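# Sketov Pair – hand-held teaching grippers, set of 2

Teach a task with your own hands, take the recording back to the arm later. No robot needed on site. Current kit, replaces the single-hand Sketov from last year. 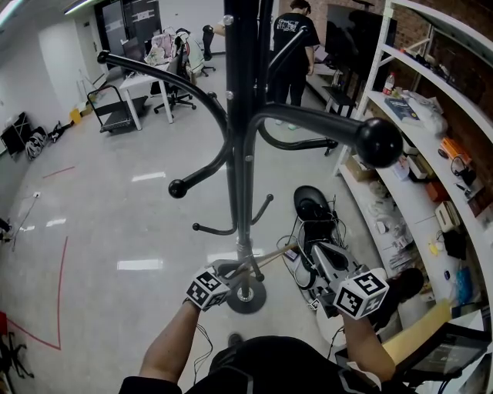

## What you get

- 2 hand-held grippers, left and right, trigger close
- 2 marker cubes, fitted and calibrated before they leave us
- head camera and strap, medium (large on request, no charge)
- belt recorder, one battery, one charger
- cable set, plus one spare because the short one gets stood on
- hard case

Cubes are a matched pair with the grippers. Don't swap them left to right, and don't swap between kits. There's a serial sticker inside each handle, check it before you e-mail us about drift.

## What it's good for

Two-handed jobs that are a pain over remote control. Coat stands, flat-pack, folding, bagging, lids, anything where one hand steadies and the other does the fiddly bit. You feel the contact through the handle so you slow down where you should. With a joystick rig most people push too hard or stop short, and the recordings show it.

Not great for: heavy lifts, anything oily, outdoor work in full sun (the camera loses the cubes). Tall objects are OK but think about where your head is pointing. If a pole gets between you and a cube for more than a moment the track will gap. Lean a bit, carry on, the software marks the gap for you.

## Remote control

The same handles will drive a live arm through the Pendito bridge. Sold separately. You hold the gripper, the arm follows, release the trigger and hold for a second to re-centre. Works with one arm or two. Network cable please – we've had customers try it on the office wifi and the lag makes everyone seasick.

Bridge firmware has to match the recorder firmware. Updater does both if they're plugged in together, otherwise do the recorder first.

## Specs

| Item | Value |
|---|---|
| Jaw opening | 54 mm |
| Weight, each handle | 230 g with cube |
| Trigger | analogue, spring return |
| Recorder ports | USB-C, ethernet |
| Marker cube colour | white, black codes |
| Trigger rating | 2,000 cycles before inspection |
| Export | joint-free hand poses, video, trigger position |

Trigger inspection is a ten minute job with the small hex key in the lid. Instructions are on the card.

## Before you record

1. Charge the recorder right up. It'll run off the wall but then you're dragging a lead.
2. Strap on, camera tilted down so you can see both hands at belt hight.
3. Hold both cubes up in view until the recorder beeps twice.
4. Do the task once without recording. Then record.
5. Say the task name out loud at the start, saves a lot of grief when sorting files.

Clip the cables to your sleeves if you're reaching a lot. Clips are in the small pouch.

## Questions we get

**Can I use it left handed?** Yes, both handles record the same way. The primary hand is set in the menu.

**Will the recordings work with my arm?** Supported out of the box: Vunditz and the Softić two-arm bench. Others need a mapping file. Send Malathi Fernandes the arm model and gripper and she'll tell you if we've got one already.

**Replacement cubes?** Sold in pairs, and the handles have to come back for recalibration. Allow a fortnight.

**Rental?** Yes, by the month. Deposit is refunded when the case comes back with everthing in it, including the hex key.

## Ordering

Next batch ships in September. Quotes and demos through Nadine Hijazi, mornings are best. Tell her what task you want to teach and whether you need the bridge – we'll leave it off the quote otherwise.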